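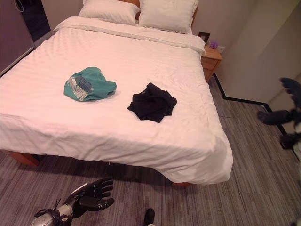
Head camera, bedroom cell: teal shirt left, black garment right, both hands in view.

Re: [liratell-dev] garment masks merging with bedding

On Tuesday the Clendeck integration list wrote:

> We see the segmenter return one instance for garment plus duvet when the
> cover has folds. Is this the depth threshold or the mask head? We are on
> the default config, with the grasp planner reading masks directly.

Mostly the depth threshold. The default was tuned on the Villside table, which is flat. A duvet is not, and its height variation overlaps with the height of a thin shirt lying on it.

The attached view is an easy case for color and a poor one for depth. Both garments separate from the white cover on color alone. The tone-on-tone stripe in the duvet is low contrast, but it still puts weak edges into the gradient channel, and with the default edge weight those can pull the mask outward along the stripe.

Suggested changes, in order:

1. Set `support_model: local` in the perception config. This fits the support surface per patch and drops the single global plane.
2. Lower `edge_weight` before touching anything in the mask head.
3. Turn on `self_filter` for both hands. With the arms raised, black fingers and a black garment are close enough in color that the tracker can swap labels when a hand passes over the bed.

On 3: the filter uses joint state, so check your clock offset first. We had a lag of 43 ms between the head camera and the arm state, and the projected hand outline trailed the real one whenever the arm moved. The Marinho driver stamps on receipt -- use the hardware stamp if your firmware exposes it.

The printed graphic on the teal shirt is a separate problem. Grey and white regions inside a garment get cut out as holes, and the planner then treats the hole border as a graspable edge. `fill_holes: true` handles closed regions. It does not help when the print runs into a fold at the outline. There is an open ticket for that with 2 failing test cases.

I would also stop feeding masks straight to the planner. Require the same instance in 4 consecutive updates before it is published as a grasp target.

If it still merges after step 1, send a bag with raw depth included. The compressed topic loses what we need.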